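About Petek Garment Care

Petek Garment Care is a laundry, steaming and folding service for households, sports clubs and small shops in Branport and the surrounding towns. Our workroom is located on Skumach Street, behind the old rail depot, and our front counter is open to the public six days a week. We handle everyday clothing, team uniforms, bed and table linens, and secondhand stock being prepared for resale. We do not clean leather, fur or suede.

Our History

The company was established by Lejla Papadopoulos, who began by pressing shirts for two neighboring barbershops and a funeral home. Within a few years the work had outgrown the rented storefront on Hino Avenue, and the company moved to its present building, formerly a print shop. The large north windows were kept, as daylight remains the best light in which to judge a crease or a stain. The print shop's freight door was kept as well and is now used for club and hotel deliveries.

Mrs. Papadopoulos continues to serve as general manager. Petek Garment Care remains privately owned and currently employs 11 people, most of whom were trained in house.

What We Do

Wash and fold. Household laundry is sorted by color and fabric, washed in separate loads for each customer, and returned folded. Loads from different households are never combined.

Steaming. T-shirts, sweatshirts, dresses, drapes and other items that do not require a pressed crease are finished with steam. This service may be ordered by itself for clean garments that have been in storage or in a suitcase.

Pressing. Dress shirts, trousers and table linens are pressed by hand or on the flatwork ironer. Customers may request starch at the counter.

Resale preparation. Consignment shops and online sellers send us mixed lots of used clothing to be washed, inspected, steamed and folded to a uniform size. Each lot is returned with a written list of any faults found, including missing buttons, open seams, fading and pulled threads.

Club and team service. We hold standing accounts with local athletic clubs, school teams and choirs. Uniforms are collected after a match or performance and returned sorted by number or name.

How a Garment Moves Through the Workroom

Every order is tagged on arrival. The tag number stays with the order from the counter to the pickup shelf and is recorded in the order book along with any instructions from the customer. Care labels are read before sorting. Where a label has been removed or can no longer be read, the garment is treated as delicate unless the customer has told us otherwise.

Stains are treated before washing. Our staff will note what has been tried, and a garment whose stain has not lifted is set aside before drying, so that the customer can be consulted before heat is applied. We would always prefer to make a telephone call than to guess.

After drying, garments go to the finishing tables. Each table is covered with cloth and cleared between orders. Shirts are laid out flat with the sleeves extended and the hem straightened by hand. Collars are smoothed first, then the sleeves, then the body. A garment is left to rest flat after steaming and is folded only when it feels cool and dry to the touch. Folding a shirt while it is still damp sets new creases in the places where the old ones have just been removed, and may leave a musty odor in the drawer.

Our standard fold for T-shirts brings both sides in toward the back, lays the sleeves flat, and finishes in thirds from the hem. Sellers who ship in mailers may ask for a narrower fold. Shirts with large prints can be folded with the print facing up or protected on the inside, and the customer's preference is kept on file.

Printed T-Shirts and Fan Apparel

A considerable share of our work consists of printed T-shirts, including team shirts and souvenir shirts that their owners wish to keep wearing for many years. These are washed inside out in cool water and dried on low heat. Hot irons are not used on printed areas. Wrinkles in the lower body, along the side seams and at the sleeves are addressed with a handheld steamer, and the print is given the lightest treatment that will leave it smooth.
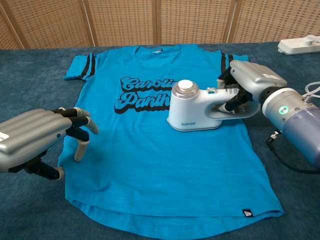 Can a cracked print be repaired?

A print that has begun to crack cannot be restored by washing or steaming. Further damage can be slowed by turning the shirt inside out, washing it in cool water and keeping it out of a hot dryer. Please point out any cracking when you leave the garment with us, and it will be recorded on your ticket.

Prices and Turnaround

Household wash and fold is charged by weight, and steaming and pressing are charged by the piece. A current price list is posted at the counter. Most household orders are ready on the second working day. Resale lots of up to 84 pieces are normally returned within one week, and larger lots are scheduled by agreement. We ask that clubs notify us in September of their dates for the coming season so that collections can be planned.

Collection and delivery are available within Branport for standing accounts. At present some 51 businesses and clubs use this service.

Care of Your Property

We ask customers to empty all pockets before drop-off. Items found in pockets are placed in a marked envelope and returned with the order. Any garment lost or damaged in our care should be reported at the counter together with the ticket, and the matter will be reviewed by the general manager in person. Orders not claimed within 6 months may be donated after written notice has been sent to the address on file.

Employment

Applications for finishing and counter positions are accepted throughout the year. Previous experience in a laundry is welcome but not required. New staff spend their first weeks in sorting and tagging before moving to the finishing tables, where they work beside an experienced presser. Application forms may be picked up at the front counter on Skumach Street.

Page last revised 24 February 2025.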